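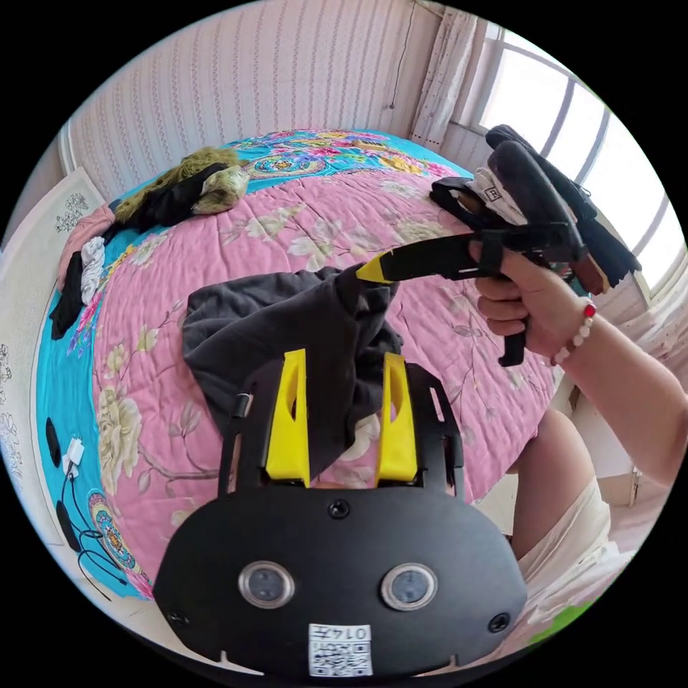 Follier Support replied that drops in a bedroom are nearly always down to distance, and that we should move the Dagdag extender closer to the router and run the setup again.

I'm logging this in my own words, as the last ticket was closed as "resolved by user" when I had resolved nothing.

**Setup:** Esley router in the hallway, Dagdag extender in the back bedroom, Brirnulness app on my phone. Firmware is whatever the app says is "up to date." I have no way to check that from outside the app, so take it for what it's worth.

**Problem:** The bedroom network disappears at 2 a.m. and comes back at 7. It doesn't get weak. It's gone from the list on every device, while the hallway network is fine the whole time.

I moved the extender anyway. It now sits on the bedroom side of the door with the door open and a clear line to the router. Signal in the app went from "good" to "excellent." The network still vanished at 2. If distance was the cause, I'd like someone to explain why distance is only a problem at night.

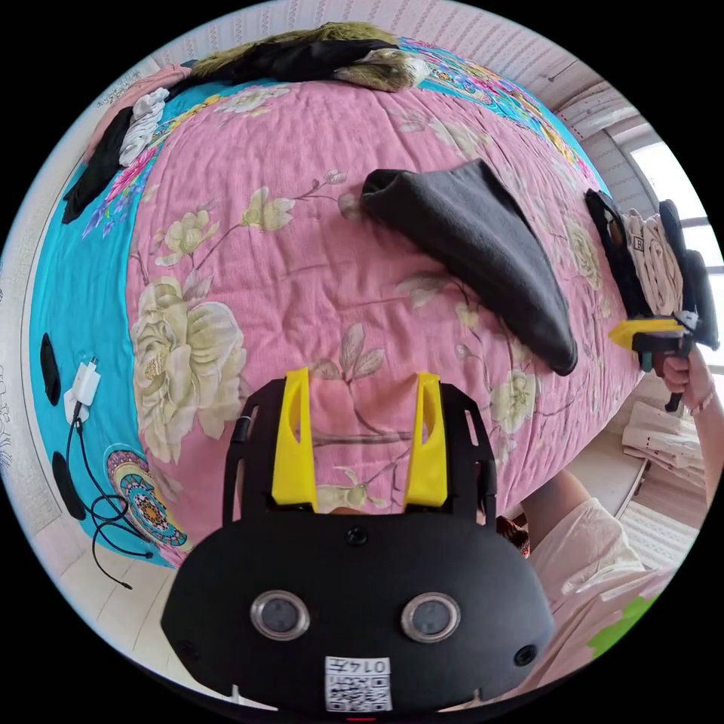 *Back bedroom, quilted bedspread in pink and turquoise.*

### What I've tried

- Restarted extender, then router. No change.
- Restarted router, then extender, since the help page says order matters. No change.
- Factory reset on the extender. Lost my settings, same drop.
- Different outlet. Same drop.
- Wi-Fi channel set by hand instead of auto. Held all evening, which proves nothing, then dropped on schedule.

Support's second message said it could be interference from a neighbor's network or a microwave. I don't own a microwave. A neighbor may well have one, but I have trouble picturing them running it all night and stopping in time for breakfast.

I asked whether the extender has any kind of sleep timer. The answer was that Dagdag "does not schedule downtime." That's an oddly careful sentence. I didn't ask whether it schedules anything, I asked whether something in it could turn the radio off.
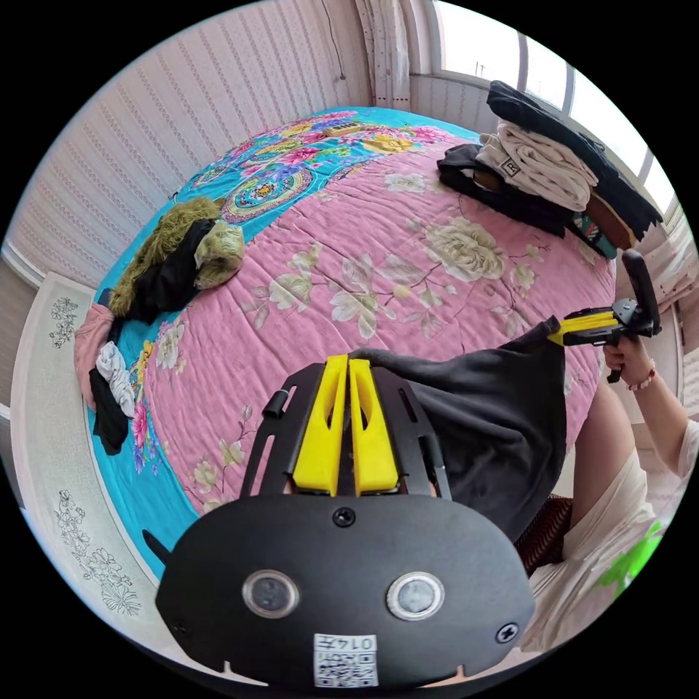 So I stayed up for it. The light on the extender never changed color. It was solid green before the drop and solid green after, and the app still listed it as online with an excellent signal. A cable plugged straight into the extender's port kept working. The box has a connection to the router and has stopped broadcasting, and I don't see how that can be a range problem.

### Possible cause

The Brirnulness app has a page called Comfort, under the account menu and not under devices. It has a switch for "quiet hours." Mine was on. I never turned it on, and the factory reset didn't turn it off, so I assume it lives in the account and gets pushed back down to the extender after every setup. No times are shown next to it.

Switched it off at 9 in the evening. The network was still up at 2 and still up at 7.

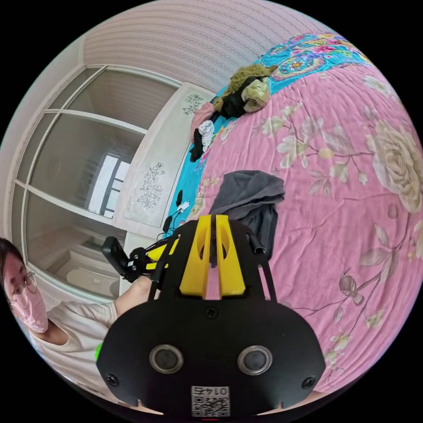

I'm not calling this fixed after one night. The channel change looked good for a few hours too. I also want to turn quiet hours back on and see the drop return before I believe it's the switch - otherwise all I have is a night when nothing went wrong.

**Questions for Follier, please answer each one:**

1. Does quiet hours turn off the radio on a Dagdag?
2. Is it on by default for new accounts?
3. Why does the app report the extender as online when it isn't broadcasting?

Please leave this ticket open. I'll add the result of the second test when I have it.

**Status:** waiting on vendor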